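Bako Bench: Two-Arm Block and Frame Set (README)

By Asabe Nwankwo
6/24/22

Print this page | E-mail this page

Hi, and thanks for downloading this! I'm Asabe, I look after the data side of Bako at Girkgate, and this is the readme I kept promising people. It covers what's in the set, how we record it, and a few things that will bite you if you skip straight to training. If you only want the folder layout, scroll down a bit, I won't be offended.

# What's in the set

There are 664 episodes of a two-arm robot working with a pair of small rectangular objects on a white table. One is a dark block in shiny wrapping, and we call it "block" in all the labels. The other is a white-framed piece with a black inset, and that one is "frame". (Early on half of us called it "tray" and the other half called it "housing", so if you find an old label with either of those words in it, please tell me. I thought I'd caught them all in May.)

Each episode is one attempt by a person driving both arms. The basic jobs are: pick up the block with the left arm, pick up the frame with the right arm, bring the two together over the table, and put them back down side by side. Some episodes do the whole chain and some do only one piece of it. The task field tells you which.

We start most of the full-chain episodes with both objects in a row between the grippers, block on the left and frame on the right, and a bit of table showing between them. I like this start a lot. It gives each arm an obvious partner, and a new driver can get going with hardly any coaching.

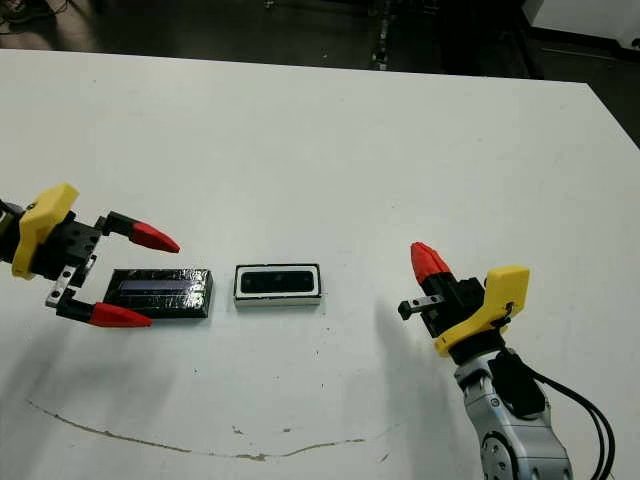

# How an episode gets recorded

1. Set the objects down. Nudge them a little from where they were last time, a finger's width is plenty. If every start is identical the policy learns the table and forgets the objects, and you will be very sad on demo day.

2. Open both grippers all the way and hold still for a moment before you move. Those quiet frames at the front look like waste, but they are how I line up the cameras with the joint log.

3. Drive the task at a steady pace. Slow is fine! Jerky is worse than slow. If you fumble a grasp, back off and try again inside the same episode, and mark it "retry" when you save.

4. Park the arm you aren't using with its fingers closed. An idle gripper left half open turns up in the other arm's data as a thing that sometimes matters and sometimes doesn't, and the model will happily invent a meaning for it. While the left arm holds the block, the right one should be shut and waiting.
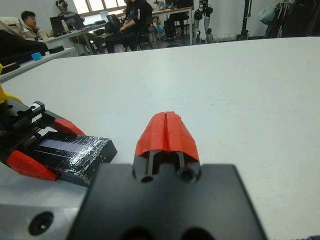 5. Put everything down, open up, and save. Type the outcome yourself. We tried having Endix (our recording tool) guess the outcome from the finger positions and it was wrong often enough that I turned it off.

6. Every so often, swap drivers. People have habits, and the model picks up all of them. One of us always comes in a touch high and then drops straight down, and for a while so did the robot.

# Folder layout

It's one folder per episode, numbered, no gaps:

- head/ has the view from above and behind the arms
- wrist/ has the close-up views from the grippers
- joints.csv has positions and gripper openings for both arms
- notes.txt has the task, the outcome, driver initials, and any grumbling

The wrist views see a good deal more than the table. When a gripper tips up you get the room behind it, with people at desks and whatever equipment is standing around that day. I left that in. A policy that falls apart when somebody sits down in the background isn't much use to us, and cropping it out made our results look better than they were. That said, people can be recognized in some of the clips, so the wrist folders are for partner groups only and you need to sign the sharing form before I send you the key.

# Splits

Train is episodes 1 to 564 and the last 100 are held out. Please leave the held-out ones alone until you have a number you're ready to write down. I know it's tempting. The split is by order of recording, so the test part has drivers in it who hardly show up in training, and your score will drop a bit when you get there. Ours did.

# Things to watch out for

The block's wrapping is glossy. Depth goes to mush on it, and in the head view the highlights slide around as soon as it moves. Color is more reliable, but the bluish strip on top can look quite pale from the wrist cameras and more purple from the head. If you augment color, go easy.

The table isn't spotless either. It has a thin brown line wandering across the lower part and a few dark specks. I've seen one model decide the line was an edge worth avoiding, so if your arm does something shy in that area, check there first.

Shadows are soft but they're there, and both arms throw them. The group at Clavenport asked for a shadow-free version and I had to say no, I wouldn't know how to make one with this setup.

Last one: "near" frames. A lot of the useful learning happens in the stretch where the grippers are open beside the objects and no contact has been made. It's easy to trim those frames as boring. Don't! Our first model was trained on clips cut right down to the grasp and it had no idea how to get there.
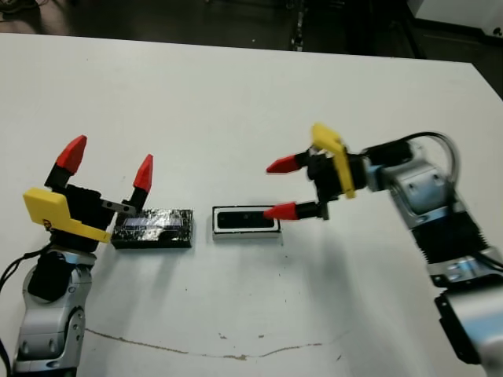 Can I train on the left arm alone?

You can, and it's a decent place to start. Filter the task field for "block only" and drop the right-arm columns from joints.csv. Keep the head view whole, though, as the right arm is still visible in it and your model will need to cope with that when you run it.

# Known problems

Episode 600 has a wrist stream that runs 2 frames behind the head stream. I've left it alone so the numbering stays put. The loader that ships with Endix corrects for it, but if you wrote your own loader you'll want to shift it yourself.

A few notes files have the outcome blank. Treat those as unknown and please don't assume they failed, some of them are lovely.

# Using it and getting in touch

Research use is fine, just mention Bako and Girkgate somewhere in your write-up. If you fix labels, send me the changed notes files and I'll fold them into the next release with your name on them. And if you train something on this and it works, I'd love to see a clip!

Asabe

Print this page | E-mail this page

Related items

- Bako driver guide: your first hour on the arms
- Endix loader: install notes and common errors
- Labeling retries so other people can use them
- Clavenport partner page and sharing form
- Changes since the May release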